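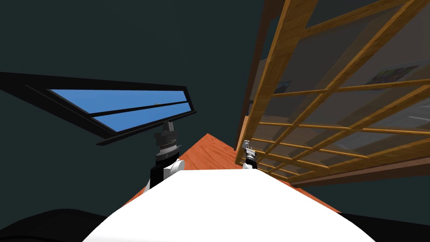
The first thing Nhàn Chu does with a secondhand bookcase is take everything off it and leave it alone overnight. She wants to see how it stands with no weight on it. Then she pushes one corner with a finger, and if it sways, she grins, because a swaying bookcase is a cheap bookcase and she knows exactly how to fix it.

I spent most of March in the workshop she shares with Ruairí Scanlon in Kutiritz, and I came home looking at every shelf in my house with new eyes. What a lot there is to know about a plank held up at both ends! Books are heavy, far heavier than most people guess, and a long shelf under a full row of hardbacks will start to droop in its first year. Scanlon keeps a sagging pine board by the door just to show visitors. He sights down it like a pool cue and hands it over so you can do the same.

His cure is wonderfully plain. Glue a strip of hardwood along the front edge, standing upright, and the board stiffens so much that you can feel it in your hands. He did one for me while the kettle boiled -- well, he did the cutting, and the glue took until the next morning.

Chu comes at it from the other side. She likes short spans and plenty of uprights, and she'll happily lose a little book space to get them. Her own living room wall holds 1196 books, a number she knows because she cataloged them all one winter, and none of those shelves has moved.

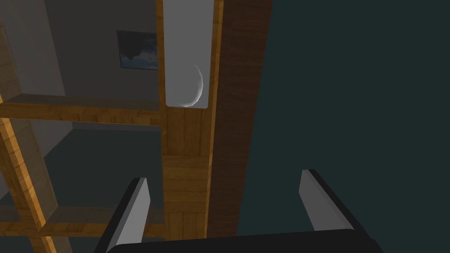
The case for leaving gaps

Where the two of them agree is on empty space. A shelf packed end to end is hard on spines, and it's hard on you too, when you're trying to pull one paperback out by the top. Scanlon leaves a hand's width on every row. Chu leaves a whole shelf bare at eye level and lets it fill up with whatever she's reading, then clears it when the piles get silly.

They argue about finish, of course. Scanlon is an oil man and will tell you so at length. Chu prefers wax, two thin coats, buffed hard, and she waits 20 days before a single book goes back. I tried to rush her on that and got nowhere.

My own project was a tall, narrow case from my aunt's hallway with a back panel that had come loose. Chu had me square it up by measuring corner to corner both ways, then screw the panel down again. The wobble was gone. It's in my kitchen now, full of cookbooks, and I still give it a push when I walk past.

Contact the features desk | Copyright Skorau Magazine | Back to top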